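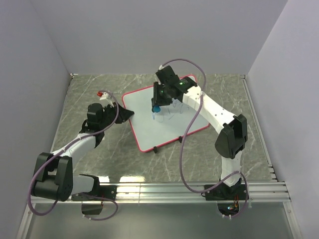
Last updated: 1st October

I went to see Silus at the Parkdale on the second night of their two-night stand, and I've been meaning to write it up before I forget the order of things. I didn't keep a setlist, so if you were there and I have a song in the wrong place, you're probably right.

The Parkdale is a former furniture showroom with a low stage and a balcony along one side. I've been going for years and I always end up in the same spot, on the floor to the left of the sound desk. The sound is better there than at the front, where you mostly get the guitar amp and whatever the drummer is hitting hardest. They have replaced the speakers since I was last in, in May, and the low end is much tighter. The bar prices have gone up too.

The opener was Balaskas, a trio with two guitars and drums and no bass. I knew one of their songs beforehand. They played for half an hour and talked very little. The first three songs were fast and ran together, and I had trouble telling them apart, partly because the vocals were too low. Somebody fixed that before the fourth, a slow one with a long introduction on a single repeated chord, and from then on they were good. The last song had both guitarists playing the same line an octave apart, which covers for the missing bass better than I expected. I bought their tape on the way out. It's 19 minutes long and sounds rougher than they did on stage.

The changeover took a while. There was a problem with one of the keyboard stands, and then with a cable, and then they played the same house music twice.

Silus came on without any lights except the one over the keyboard and started with "Harbor Tax," which used to be an encore. It works as an opener. The drums don't come in until the second verse, so the room has time to settle, and when they did come in the people near me stopped talking. They went straight into "Cold Lamp" and "Numbers Station" with no gap. "Cold Lamp" is played faster now than on the record. I don't think it gains anything from that, since the chorus has a lot of words in it and they got swallowed.

The middle of the set was mostly the new album. I've had mixed feelings about it since it came out. It was recorded at Sovach, the studio out past the reservoir where a lot of local bands have been going, and it has the sound I associate with the place, very clean and a bit flat, every instrument sitting in its own spot. I played it a lot in the first week and then stopped. Live, the songs are looser and I liked nearly all of them more. "Second Driveway" has a new ending where the keyboard drops out and the bass carries the tune by itself. "Glass Money" was the best thing they did all night. On the album it fades out just as it gets going, and at the Parkdale they let it run for close to 10 minutes, with the guitar getting noisier and the drums holding the same pattern all the way through.

After that they brought the volume down for two songs on acoustic guitar and organ. The first was a cover, an old country waltz I recognized but couldn't name, and I still haven't worked out what it was. The second was "Evergreen Court," from the first EP. I hadn't heard them play it in years. The singer forgot the start of the third verse, laughed, and asked the people in front for the line. They had it. There was some chatter from the balcony during both of these, as there always is up there.

The last stretch was older material and louder. "Parallel," "Tin Whistle," "Ditch Weed," then "Numbers Station" again, or at least the riff from it, used as a bridge into "Long Division." I'd have swapped "Tin Whistle" for almost anything else of theirs. It's a one-idea song and they have played it at every show I've been to. Plenty of people around me were jumping up and down to it, so I'm in the minority.

They came back for one encore — "Slow Elevator," with the guitarist from Balaskas sitting in. He seemed to know it well. He took the first solo and played very few notes, and then the two of them traded short phrases until the end. The house lights went up as soon as it finished.

A few practical things for anyone going to a show there soon. The coat check is cash only and the line at the end is long. Tickets were 20 dollars at the door, and there were still some left when I got there. The side entrance is closed for construction, so everyone goes in and out through the front, and it's slow. The last bus leaves before most headliners finish. I walked home, and it was a mild night so I didn't mind.

I put the new album on again the next morning to see if it had changed for me. Side one is better than I gave it credit for. I still think "Glass Money" needed another three or four minutes, and I hope somebody taped it at one of these shows. If there's a recording from either night, I'd like to hear it, especially the first one. A friend went and says they played "Wire Fence" and left out "Tin Whistle," so I may have picked the wrong night.

Next up for me is the brass band thing at the library, and then nothing until the winter shows are announced.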